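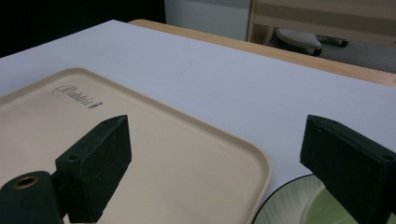
Plateau beige « Rabbit » sur le panneau blanc, angle supérieur droit.

De : Dwight Sutherland
À : liste vaisselle-plateaux
Objet : Re: Plateaux beiges, nettoyage et repérage

Desjardins a écrit :
> Le plateau crème à inscription grise est-il à ranger avec la série Plaltico ?
> Je n'ai pas la référence et je ne sais pas si le marquage tient au lavage.
> Quel produit pour le panneau blanc ? Il reste des points dessus.

Pour la série : non, à classer à part. Sur les plateaux Plaltico que j'ai en stock, le fond est nu et le bord droit. Celui-ci est en plastique, rectangulaire, coins arrondis, bord relevé, avec « Rabbit » en cursive grise. Dans l'inventaire, je l'ai saisi sous « Rabbit, beige », ligne 17. La référence manque toujours, laissez le champ vide.

Pour le marquage, je n'ai pas d'essai sur ce modèle. Par prudence : lavage à la main, 60 °C interdits, pas de tampon abrasif. Sur un autre plateau imprimé, le gris avait pâli après 21 passages en machine.

Pour le panneau : chiffon microfibre et Pranen dilué, puis rinçage à l'eau claire. Les points et les éraflures ne se traitent pas de la même façon. Si la marque ne s'accroche pas à l'ongle, c'est un dépôt, on frotte. Sinon on laisse. Le papier de grain 400 que proposait Ondosik est à proscrire sur une finition mate.
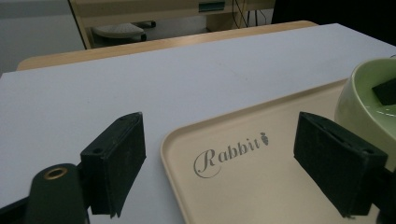

Repérage du modèle

Se fier au fond du plateau : le R majuscule a une grande boucle qui repasse sous les lettres, et une petite carotte grise avec ses fanes suit le mot, un peu plus haut à droite. Merci de reporter « carotte » dans la colonne Remarques.

Les fiches sont à me renvoyer avant fin août, au format texte.

D. S.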